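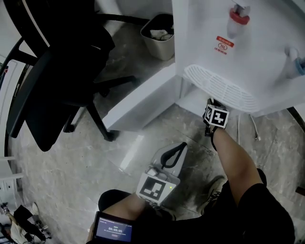
How much should you drink on a long walk? Enough that you're never properly thirsty, and for most people on a mild day that means small sips often, starting before you set off.

Speaker notes, walking club spring talk, April 22, 2018
Village hall. Helmut does the lights. Keep it under the hour this time!!

OPENING
Say hello, thank Hildegard Heitmann for the hall booking and the cake.
Who's done the Grekum loop? Hands up. Who ran out of water on it? Hands up again. (Wait for the laugh, don't rush.)
Tell own story. August, hot, one small bottle, thought the kiosk at the top would be open. Wasn't. Headache by the second stile, sat under a hedge feeling sorry for myself. Annelore Fröhlich gave me half of hers. Still owe her.

BEFORE YOU GO
Drink with breakfast. A glass or two, tea counts, coffee counts. People always ask about coffee. It's fine.
Fill bottles the night before, stick them by the door. On top of the boots is best.
Look at the map for taps. Churchyards, campsites, pubs. Ring the pub first, opening hours online are often wrong.
If there's no tap after halfway, carry the lot.

CARRYING IT
Water is heavy. A litre weighs a kilo, no way round that. Two smaller bottles beat one big one, they sit better in the bag and if you lose one you've still got the other.
Bladder and hose people: fine, but you can't see whats left. Celeste Marinho got caught like that on the Samir ridge path, full pack on, sucked air with 6 km still to go. Ask her to tell it if she's in.
Side pockets. If you have to take the pack off to drink you won't drink. Biggest tip of the evening, SAY IT TWICE.

ON THE WALK
Few mouthfuls every time you stop for a gate or a photo.
Don't save it for lunch.
Salty snack on hot days. Crisps, nuts, cheese sandwich.
Don't force it down either. Too much plain water on a long hot day can make you ill, and sometimes badly. Sloshing stomach, feeling sick, puffy fingers = ease off the water and eat something. Confused or being sick = get help.
Cold days: you still need it. Flask of something warm, more likely to bother drinking it.

STREAMS
Someone will ask. My answer: not unless you've boiled it or got a decent filter. Clear doesn't mean clean. Sheep uphill, always sheep uphill.
Bastian will disagree. Let him have his minute then move on.

DOGS
Nearly forgot this last year and got told off. Folding bowl, own bottle. Offer it in the shade. Short nosed dogs struggle most.

SIGNS OF TROUBLE
Dark wee, dry mouth, headache, gone quiet, snappy. The quiet one at the back is the one to check on.
What to do: stop, shade, loosen clothes, sip. Not the rest of the hill "because we're nearly there".
If they stop making sense or can't keep drink down, ring for help. Don't wait and see.

CLUB STUFF
Next walk is the Sanirora reservoir path. Highest point 663 metres, no tap anywhere on the route, the one at the car park is turned off. So bring everything from home.
Lift shares, see Helmut Lammers by the door. He's got 2 seats left.
800 ml bottles from the club order have come, pay Hildegard, cash please. Lids are stiff when new, they do get eassier.

QUESTIONS
Likely ones: fizzy drinks (ok, flat by lunch), sports powders (not needed for a day walk, use them if you like the taste), beer at the end (after some water, please).
On water tablets or heart pills? Ask your GP how much you should drink, don't go by me.

Then cake. Chairs need stacking after, ask people before they drift off.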